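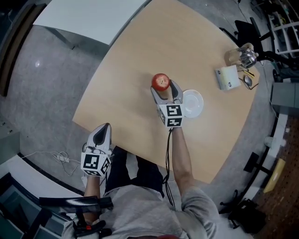 Equipment Sheets, Vol. 3, p. 75

Higuchi Paired Hand-Held Grippers
Setup, care and pad replacement

The Higuchi pair consists of two hand-held grippers used by a single seated operator, with a marker cube on each unit and a camera looking forward over the jaws. A head camera completes the set. These notes cover daily setup and the small repairs that can be done at the bench. Anything inside the grip goes back to Skikesis.

Work position

Seat the operator at a table with a clear area in front. Cables run back from the grips toward the lap and down to the floor. Leave enough slack for a full forward reach with either arm. A cable that pulls tight at full reach will loosen the rear connector within a week or two of regular use.

Start with one small, rigid object near the middle of the table. An apple is adequate. Close each gripper on it in turn and watch both views on the monitor.
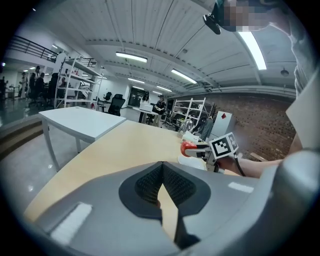

Apple check, one gripper closed on the object, seen from the other.

Finger pads

The pads are dark and textured on their inner faces and form a V between the jaws. Lint and skin oil collect in the texture. Brush along the V with a dry nylon brush, then wipe with a damp cloth. Do not use solvent – it hardens the rim.

Replace pads as a set. To remove one, open the jaw fully, back out the retaining screw from behind, and slide the pad forward. Clean the seat before fitting the new part. The replacement should sit flush, with an even gap along its length. Run some 135 open-and-close cycles by hand before recording, then check the screw again.

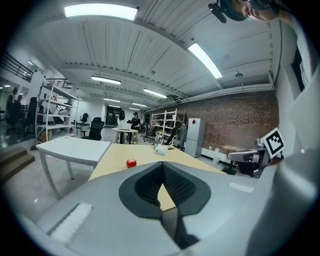
Pads toward the table, apple just beyond the tips.

Marker cubes

Handle the cubes by their edges. A scratched or lifted face shows up as jitter in the tracked position, usually in one orientation only. Faces are sold singly by Uveck and are not interchangeable between left and right units. After changing a face, repeat the full Cindow calibration for that gripper. The shortened routine does not re-measure the cube.

Overhead light reflecting off a face can produce the same fault. Turn the work position slightly and test again before ordering parts.

Cables and head camera
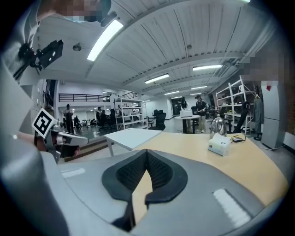
Inspect the cables at both ends once a month, or every 1,000 recorded takes if that comes sooner. Look for a flattened jacket where the cable leaves the housing. Tape is not an acceptable repair. Fit the head camera last, after both grippers are streaming, and tighten the strap until the view stays put when the operator looks down at the table.

Service notes by Walter Puma. Revised November. Pad sets, cube faces and cables are stocked items; state left or right when ordering.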